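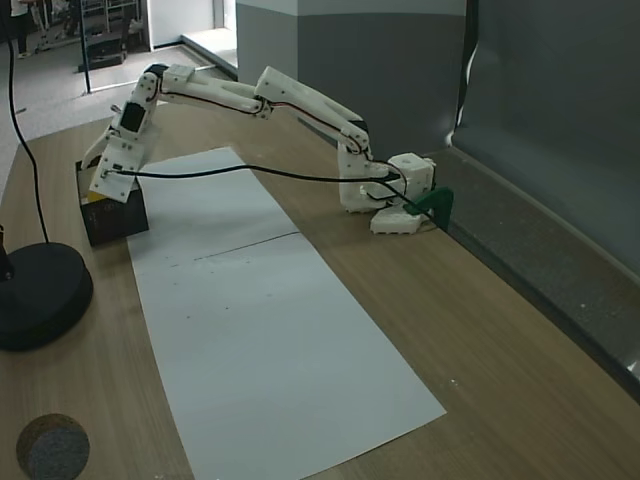
# Arm stops over the box and won't let go

Support > Usuga arm > Policy runs > Closed tickets

Print this page | E-mail this page

Reading time: 5 min

Opened: Mar 8, 2025
Site: Stukham lab, tabletop setup
Hardware: Usuga arm, stock gripper
Training code: Undero, main branch
Logging: Lotgate
Status: closed, one follow-up left open (see end)

**Problem as reported**

Pick and drop task. Block starts on the paper sheet, goes in the black box, arm goes home. Policy trained on 129 teleop demos. Pick is fine, carry is fine. Then the gripper gets over the box and hangs there. Doesn't open. Sometimes opens after a long wait, mostly we hit the timeout.

Ran a full set of 30 rollouts before filing. More than half ended in a timeout over the box. Hardly any missed picks, so it isn't a vision thing at the pick end, or at least that's not what is costing us.

Training loss looks great. Validation loss looks great. That's what is annoying about it.

**What we expected**

Same weights recipe, same kind of task, worked fine in November. Differences since then that we know of: new batch of demos, different table, cable rerouted. Everything else supposed to be the same. "Supposed to" doing a lot of work there.

**Log**

Entry. Ruled out the gripper itself. Sent open and close commands by hand with the arm parked over the box, same pose as the stuck runs. Opens every time, no lag worth mentioning. Motor not warm. So the hand can open, it's just not being told to.

Entry. Checked Lotgate for a stuck run. Commanded gripper value stays at closed the whole time. Measured value follows it. Joint commands over the box are tiny, the policy is basically repeating its current pose back to itself. So it's the policy and not the driver.

Entry. Cable. The long black one runs across the table from the base to the gripper and somebody was sure it was tugging the wrist and leaving the arm in a pose the policy hadn't seen. Fair guess. Lifted the slack and held it by hand for a few runs. No change. Then compared joint angles at the stop against joint angles at the drop in the demos. Well inside the spread. Cable is not it. Would still like it tied down but seperate ticket.

Entry. Base clamp. Checked for play, gave it another quarter turn, re-ran. Same. Moving on.

Entry. Camera calibration re-done anyway, took the rest of the session, changed nothing. Logging it so the next person doesn't do it again.

Entry. Replayed a demo open loop: recorded actions straight to the arm, no policy in the loop. Block goes in the box, arm goes home. So the recorded actions are good and the playback path is good. That leaves what the policy learned from them.

Entry. Watched demos back at normal speed, only the part over the box. Should have done this first. The operators stop there. Every single demo, arm gets over the box, there's a pause while the person with the leader arm checks the alignment from the side, then the gripper opens. Pauses are all different lengths. In some of them the pause is longer than the whole carry.

So from the policy's side: same image, same joint state, and in nearly all of the training frames that look like that, the right answer is "stay put, stay closed". The one where the answer changes to "open" looks identical. No history going in, one frame plus current joint state. It can't know how long it's been waiting. It learned the pause. Good for it.

Explains the loss curves too. Staying put is the correct answer on almost all of those frames so the average error is tiny.

**Checking that before touching anything**

Didn't want to retrain on a hunch, so made a prediction first. If the pause is the cause, then:

1. The stuck pose should match the pose where demos have the most idle frames. 
2. Demos with short pauses only, same count of steps otherwise, should give a policy that hangs less.
3. Nudging the arm a bit by hand while it's stuck should sometimes free it, as it pushes the state out of the idle cluster.

First one: plotted idle frames per pose from Lotgate. Biggest pile by far is right over the box. Second pile is at the home pose before the start, and yes, the policy is slow to start too, we'd just stopped noticing.

Third: nudged it. Let go of the block right away on some tries, drifted back and hung on others. Not clean but it goes the right way.

Second one is the real test, below.

**Method**

Two changes, tested separately and then together. All trained from scratch, same seed, same number of steps, same camera view.

Change A, trim. Pass over every demo, mark a frame idle if the joints moved less than a small threshold since the last kept frame and the gripper command didn't change. Drop idle frames once a run of them gets longer than five. Kept a few on purpose. First version dropped all of them and the arm came in over the box too fast and opened while still moving. Block hit the rim. Do not drop all of them.

Change B, history. Feed the policy a short window of past joint states along with the current frame, so it has some way to tell "just got here" from "been here a while". Flag is already in Undero, it was off by default in our config.

Important for A: do the trim before you compute action chunks, not after. We got this wrong on the first go. If you chunk first, the chunks still contain the waiting, and you've thrown out the frames but not the labels. Training runs fine and gives you the same stuck arm. Lost a night to this.

Also: trim on commanded gripper value, not measured. Measured has enough jitter on this arm that a paused gripper doesn't count as paused.

**Test procedure**

30 rollouts per policy. Block start spots marked in pencil on the sheet so every policy gets the same ones. Box stays where it is, outline traced on the table. Timeout same as in the original runs. A run counts only if the block ends up in the box and the arm goes home with no hand contact. Order of policies shuffled, and the person resetting the block didn't know which one was loaded. The person at the keyboard did, couldn't avoid it.

**Result**

Baseline, no changes: more than half timed out over the box, same as reported. Good, so the problem was still there on the day.

History only: better than baseline but worse than hoped. Still hung on a fair number. When it did hang it usually got out by itself in the end. New problem, on a couple of starts it opened early on the way over. Looks like it was guessing from the history that enough time had passed, which, ok, that's what we asked for.

Trim only: big jump. Two timeouts in the whole set. The other misses were picks, block at the far end of the sheet, gripper closed next to it.

Both together: about the same as trim only. Not going to claim a difference off this many runs. Early opens were gone, so trim seems to fix what history broke, but again, small set.

Picks no worse in any of them. Start delay at home pose also gone with trim, which we weren't testing for.

**Fix applied**

Trim only, on the Stukham setup. Simpler, and one less thing to explain when a config gets copied. History flag left off.

Steps if you have the same thing:

1. Don't recalibrate anything yet.
2. Open a stuck run in Lotgate, look at commanded gripper. If it never changes, it's the policy.
3. Replay one demo open loop. If that works, hardware is fine.
4. Plot idle frames per pose. See if the pile is where your arm stops.
5. Trim, leave a few idle frames in each run, then chunk.
6. Retrain from scratch. Fine-tuning the old weights on trimmed data did help a little but it kept some of the hang.
7. Same start spots before and after or the numbers mean nothing.

**For people recording demos**

Please line up over the box and open in one go if you can. If you need to check from the side, check before the pick. If you blow it, drop the demo and record another, don't park there and think. Added this to the recording sheet. Trim catches most of it but the threshold is hand-picked and will be wrong for slower operators, whose real motion starts looking like idle.

**Things we did not test**

Different box position. Everything here is with the box in one spot.

Longer tasks with a pause that is part of the job (waiting for something to settle etc). Trim would be the wrong tool there, it'd cut the wait you want. History probably earns its keep in that case.

Whether smaller demo sets hang more. Suspect yes. No data.

**Comments**

Reply from Undero maintainers: could trim be made a default in the loader. Our answer was please no, make it a flag and print how many frames it removed. A silent trim would have made this whole ticket harder to find.

Reply from second site: saw the same hang on a drawer task, right at the handle. Trimmed, retrained, better, they haven't run a full set yet. Will link thier ticket when it's in.

**Left open**

Far-end pick misses. Same in all four policies so not related to this. Demos are thin at that end of the sheet, needs more recorded there. New ticket to be filed, tagging Usuga and Lotgate both until we know which.

Closing this one.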